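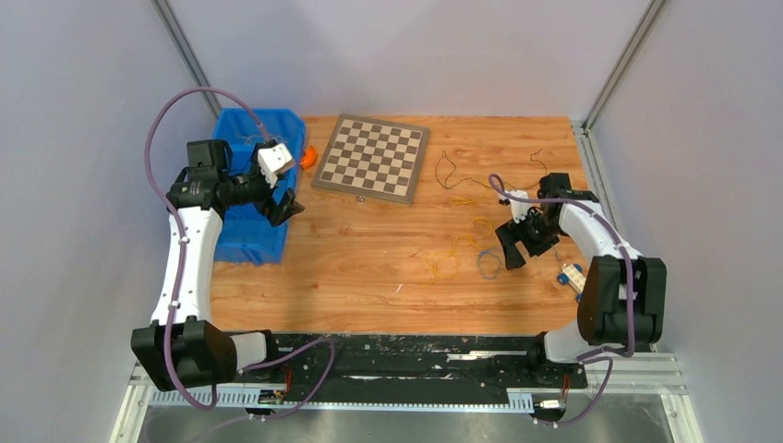 How much should we set aside for a first robot cell?
Most of our clients start with a two-arm bench and plan on $4,000 for everything other than the arms – table, rails, cabling, spare gripper fingers and shipping. The arms are quoted separately.

About Sultine

Sultine helps small shops and schools plan and buy automation equipment. Indrek Lepik started the company after years of writing purchase requests for other people. Jianhua Jiang joined later and handles supplier quotes and delivery dates.

We don't build robots and we take no commission from sellers. You pay a flat planning fee of $3,299, and you get a parts list, a budget by quarter and a list of what can wait until next year. Budget reviews for the coming year open in October.

Recent clients include Monex and Piltow. We have written plans for 21 sites so far.

Print this page | E-mail this page

Related
Lease or buy: notes from the Niazi project
What to ask before you sign a service contract
Spare parts in the first year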